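This site uses cookies to remember your settings. Accept | Manage preferences

Wolon Bun and Cookie Words: README

Wolon is a word list of what people call small baked goods: buns, rolls, cookies, biscuits, scones, and all the lovely in-between things that one town puts butter on and the next town dunks in coffee. It has 3271 entries from 323 handwritten recipe books, and I've had more fun with it than with any dataset I've ever worked on!

Version: 3
Last updated: 2025-01-13
Language: English, with spellings kept as written

What's in it

Each row is one name for one baked item, as it appears in one book. If a cook wrote "tea bun" on one page and "tea-bunn" on the next, you get two rows, and the second spelling stays exactly as she left it. Spelling is half the joy of these books. There's a separate column, name_clean, for anyone who wants the modern form and nothing else.

The columns are:

name: as written
name_clean: modern spelling, lower case
kind: bun, roll, cookie, biscuit, scone, cake, other
shape: round, oval, finger, ring, cut, dropped, unknown
color: the color after baking, when the cook mentions it
book_id: which book it came from
place: the town or village named in the book, if there is one
note: anything that didn't fit (read these, they're wonderful) 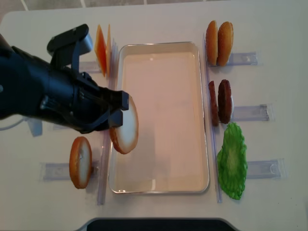

The books come mostly from Iltitthorpe and Girbridge, with a smaller batch from the farms between them. Iltitthorpe cooks love a long name. "Mother's plain buns for the second day" is a real entry, and it isn't even the longest. Girbridge cooks write "buns" at the top of the page and get on with it, so their rows look thin until you open the notes.

How the labels were made

I typed up every name by hand and assigned kind and shape from the recipe itself, reading the method right through before choosing. A yeast dough shaped by hand usually went in as a bun or roll. A stiff dough rolled out and cut went in as a cookie or biscuit, depending on which word the cook used. Where she used both (this happens a lot, and I cheered every time) the row gets her first choice in kind and the other one in note.

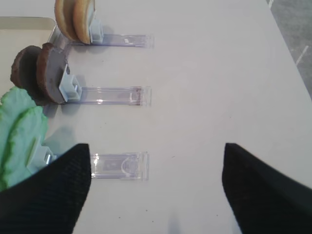
Shape and color caused the most rethinking between versions 2 and 3. In version 2, "round" covered far too much, from a flat disk to something close to a ball, and the color column was full of my guesses. Version 3 follows the cook's words and leaves the field blank if she gives none. For the baked color I kept one broad value, golden brown, which takes in tan as well; the two cookies standing on edge in the light blue clip on the top stand would get "round" and "golden brown" and nothing fancier. If a recipe says "pale" or "dark," that has its own value.

Known problems

Thirteen books have no place name at all. Their place field says "unknown," so please filter them out before drawing maps.

"Cake" is a mess. Some cooks use it for anything flat that goes in an oven, and I kept their word.

The Girbridge books from one February are missing their back pages, so names late in the alphabet are light for that town.

Loading it

The whole thing is one tab-separated file, wolon.tsv, in UTF-8. Koivisto, the little search tool in the same folder, will find near spellings for you. Try it on "bunn" first and see how long you can resist clicking through the results!

Corrections are very welcome. Send the book_id, the name as you read it, and the page if you have it.

Contact | Copyright Wolon word list | Back to top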